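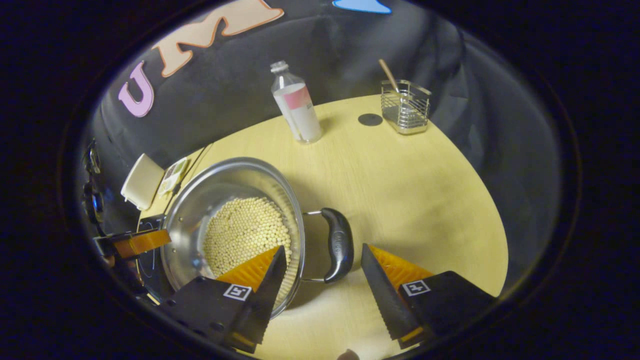
Steel pot on a light wooden table

From: Nadine Karaki
Date: 13/08/2026
Subject: Re: Apprentice places at Gorereo

Dear all,

Thank you for the reply on my question. I quote only the part I want to answer.

> The council says there are 577 applications for the new training
> places in Vevatmont, so young people clearly want them. I do not
> see what there is to complain about. When I left school there
> was no such scheme at all.

I do not complain about the scheme. My point was about the number of places. The first notice spoke of 403 places for school leavers. If we have 577 applications, then 174 persons will receive a letter with a refusal, and I could not find in any paper what is offered to them after it. Maybe somebody on this list has the newer version? Mine is still the one from November.

The second thing is the pay. At Becerra the apprentices get their travel costs back, but at Gorereo they do not. My nephew lives in Ritum and has to take 2 buses to be there for the early shift. He pays roughly a quarter of his wage for the tickets. He likes the work and he does not want to stop, but he already asked me if the supermarket would be better for him, and I did not know what to answer.

I also read that the contract is for 10 months. Is it correct that the firm has no duty to keep anyone after this time? In the meeting it was said "most will stay", but I did not see it written. If it is only a promise, I would like that our councillors ask for it on paper before they vote for the money.

Please correct me if I have understood some of this wrongly. The language of these contracts is difficult for me.

With kind regards,
Nadine Karaki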